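Makstead Robotics Club handbook - Part 4: Setting up the kitchen table

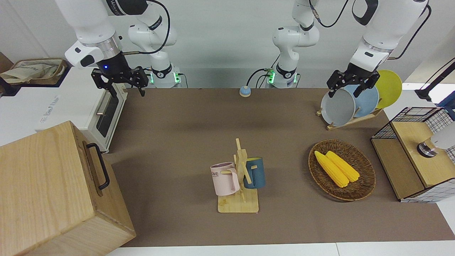 Reading time: 2 min

I rewrote this part in December after Anel and Haiyan pointed out that my old version skipped the rack completely. Sorry, both of you! Have the Part 3 checklist done before you start.

1. Smooth out the brown cover from the middle toward the edges. A ridge under the mug tree will make it rock, and then your mug runs are junk.

2. Stand the three plates up in the wooden rack, pale gray in front, then powder blue, then yellow. The rack goes near the back right of the table.

3. Put the mug tree in the middle, toward the front, with the pink mug and the teal mug on opposite pegs. The corn basket sits just to the right of it.

4. Power up the arms and wait for green on both base rings. Mine took nearly 50 seconds last time, so go fill in the log while you wait.

5. Load the Kesex plate routine and set the speed to 13. (The menu goes way higher. Please don't.)

6. Bring the gripper down with its fingers on either side of the front plate's rim, then stop and look at it from the side before you close it.

Caution: Keep your hands off the rack while the arms are powered - even if a plate is leaning funny. Hit stop first, then fix it.

Note: The yellow plate at the back likes to tilt. I leave it alone unless it's touching the blue one.

7. Run the routine once with the grippers open all the way through. If you get error 26, go back to step 4. For anything else, write the number down and ask Charmaine.

Log sheets go in the Pevier binder, newest on top.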